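The meter at the Weltstead house was read on 01/02/2025. It showed a use of 240 units since December. The house had been sealed that whole time, and the main switch was down.

The inspector from Cladari wrote the figure in the log and checked it against the serial plate. The meter was a Vamirix, rated accurate to within 2 percent. She replaced it with the spare from the van, sealed the new one, and waited 10 minutes in the hall with her coat on. The spare advanced by one unit.

Procedure allowed for three causes: a wiring fault, a neighbor's tap, or a faulty seal. She tested for each. The wiring was sound. The nearest neighbor was Llewellyn Farm, almost 1000 yards off, and it ran on its own generator. The seal was good.

She went through the rooms next and listed anything that could draw current. The list stayed blank.

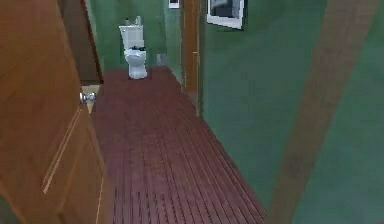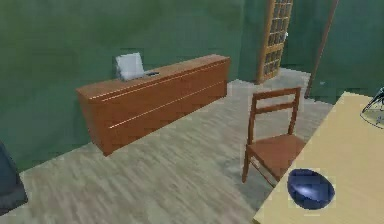
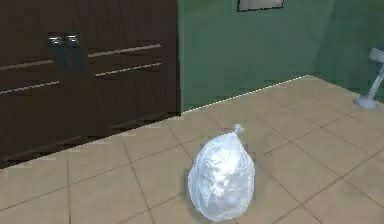

Under "Cause" she wrote "load not located." Under "Action" she had a choice of two codes - one closed the account, the other billed it. She entered the second. The bill went to the house, that being the only address on file.

It was paid by the end of the week, in full, with the new meter's serial number given correctly as the reference.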